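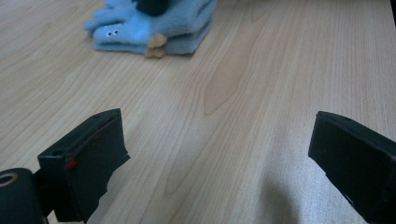
Variable Stars from a Parking Lot: Final Report

Introductory Observational Astronomy, Project Section
Group members: Sarmīte Uibo, Normunds Kuusk, Gilberto Giraldo
Project adviser: Maarja Mockus

1. What we set out to do

The assignment was to pick something in the sky that changes, watch it change, and write down by how much. Most groups picked the Moon, which changes a great deal and is easy to find. We picked Delta Cephei, a yellowish star in the constellation Cepheus that brightens and fades by less than one magnitude over a little more than five days. We chose it in September, during a warm week, when standing outdoors at night sounded like a pleasant idea.

Our goal was to estimate the star's brightness by eye and with a camera, combine the estimates into a light curve, and measure the period. The period of Delta Cephei has been known very well for a very long time. We did not expect to improve on it. Our adviser, on reading the proposal, wrote "good, then you will know when you are wrong" in the margin, and this turned out to be the most useful comment we received.

2. Background

Delta Cephei is the star that gave its name to the Cepheid variables. A Cepheid is a giant star that swells and shrinks on a regular schedule, and its brightness goes up and down as it does so. The rise is fast and the fall is slow, so the light curve looks like a row of shark fins leaning the wrong way. John Goodricke noticed the variation in 1784 without a camera, a spreadsheet, or a group chat.

In the early twentieth century Henrietta Leavitt, working with photographic plates of the Magellanic Clouds, found that the brighter Cepheids take longer to go through a cycle. If you know the period, you know how bright the star truly is. If you know how bright it truly is and how bright it looks, you can work out how far away it is. Edwin Hubble later used Cepheids to show that the Andromeda Nebula was well outside our own galaxy. A lot of cosmology hangs on somebody measuring a period properly, and we tried to keep this in mind at 1 a.m.

3. Site and equipment

Our observing site was the upper parking lot at Fulldale. It has an open view to the north, a low wall to rest things on, and four lights on timers that we were told would go off at 11 p.m. Three of them did. The fourth stands at the northeast corner and stayed on for the entire project. We sent two emails about it and then learned to stand behind the ticket machine.

On two evenings we drove out to Rokanitz, where the sky is much darker. We had assumed darker would be easier. At Fulldale only the bright stars of Cepheus are visible, so it is hard to pick the wrong one. At Rokanitz there were so many stars that Normunds spent twenty minutes carefully estimating the brightness of something else. Those notes are neat and complete and we have not used them.

For the photographic part we used a DSLR on a fixed tripod with a 50 mm lens, ISO 1000, exposures of 5 seconds. Longer exposures gave trailed stars, and shorter ones gave us very little to measure. We put the lens slightly out of focus on purpose so that each star covered more pixels. This is standard practice and looks terrible, and a number of people who saw our pictures offered to help us focus.

The images were measured with Ona, the aperture photometry script that gets handed down from one year's class to the next. Ona has no manual. It has a text file of comments by former students, the last of which says "do not rename the folder." Gilberto renamed the folder. The afternoon that followed is not included in our total of hours worked, although he feels it should be.

4. Method

4.1 Visual estimates

We used two comparison stars that sit close to Delta Cephei in the sky: Zeta Cephei, which is a bit brighter than the variable at its best, and Epsilon Cephei, which is close to the variable at its faintest. Each observer decided where Delta fell between the two and turned that into a magnitude. Observers did not tell each other their answers until everyone had written one down.

We adopted that last rule in the second week. In the first week we discussed the estimates out loud and agreed with each other wonderfully. Once we stopped talking, the agreement got a lot worse and the data got a lot more believable. The first week's visual estimates were thrown out.

4.2 Photographic estimates

On each clear night we took a set of frames, along with dark frames with the lens cap on. Frames were averaged in Ona and the brightness of Delta was measured against the same two comparison stars. We used only the green channel of the camera, as it is the closest match to the V filter used by people who own filters.

4.3 Finding the period

We folded the data on a series of trial periods and picked the one that gave the least scatter, first by eye and then with a string-length calculation in a spreadsheet. For readers who haven't done this: you guess a period, wrap all the nights on top of each other, and add up the lengths of the lines joining the points in order of phase. A good guess gives a short string. A bad guess gives a bowl of noodles.

5. Observations

We ended up with 27 usable nights of photographs. Visual estimates exist for fewer of them, partly because of disagreements over whose turn it was. The longest gap in the data is 7 nights and was caused by cloud. A shorter gap was caused by midterms, and the sky was perfectly clear for all of it.

Some notes from the log, copied as written:

"Thin high cloud, Zeta looks fuzzy, everything looks fuzzy. Stopped."

"Security guard asked what we were doing. Explained Cepheids. He left before the distance ladder."

"Delta clearly brighter than last night. All three of us saw it. Very happy, very cold."

"Battery dead at frame 4. Spare battery also dead. Spare battery is apparently the one that was dead last time."

The third entry deserves a word. The star had gone from near its minimum to well up its rising branch in a single day, and for once no spreadsheet was needed. Sarmīte has asked that the report record that she saw it first.

6. Results

The folded photographic light curve shows the expected shape, with a steep rise and a slower decline. The rising branch is covered by few points, because the star climbs quickly and seems to prefer doing it in daylight or behind cloud. The declining branch is well covered.

Our best period from the photographs agrees with the published value of 5.366 days to within our uncertainty. The uncertainty is generous. The string-length plot has a clear, wide minimum, and any period near the bottom of it would have done nearly as well.

The visual estimates, folded on the same period, show the same curve with a good deal more scatter. They also show that one observer consistently saw the star as fainter than the others did. We checked whether this depended on the phase of the Moon, the height of Cepheus above the horizon, or the time of night. It depended on whether Normunds was wearing his glasses.

7. Sources of error

Color. Zeta Cephei is an orange supergiant, Epsilon is white, and Delta is in between and changes a little as it pulsates. Our camera's green channel does not treat these quite the way a proper V filter would. We made no correction for this. Žydrūnas Venckus, the lab assistant, explained to us how to make one, and we now understand why the groups that picked the Moon looked so rested.

Extinction. Later in the term Cepheus was lower by the time all of us were free, and the air dims stars more when they are low. The comparison stars are close by, so most of the effect cancels.

The fourth light. Frames taken before we discovered the ticket machine have a gradient across one corner. Ona subtracts a local background for each star, and the measured values don't look different from later ones, so we kept them.

Timekeeping. The camera clock was still on the previous owner's time zone for the first several nights. This was found when the light curve refused to fold properly and Maarja Mockus asked, very gently, what time we thought it was. All times were corrected afterward.

8. What we would do differently

We would start earlier in the evening while Cepheus is high. We would use a third comparison star, both as a check and as something to argue about. We would label the batteries.

We would also take more than one set of frames on nights when the star was due to rise. The Grigaitė group, who observed Eta Aquilae with the same camera on the nights we didn't have it, did this and caught most of a rising branch. Their plot is better than ours. They have let us know.

If next year's class wants to carry on with Delta Cephei, our raw frames and the corrected log are in the shared project directory, in the folder named data_old. It is the current data. Please leave the name alone.

9. Division of work

Sarmīte Uibo ran the camera and wrote sections 3 to 5. Normunds Kuusk made the most visual estimates and drew the finder charts, including the one for Rokanitz, which he made afterward. Gilberto Giraldo ran Ona, rebuilt Ona, and did the period search. All three of us wrote the rest, mostly at the same table and mostly the night before it was due.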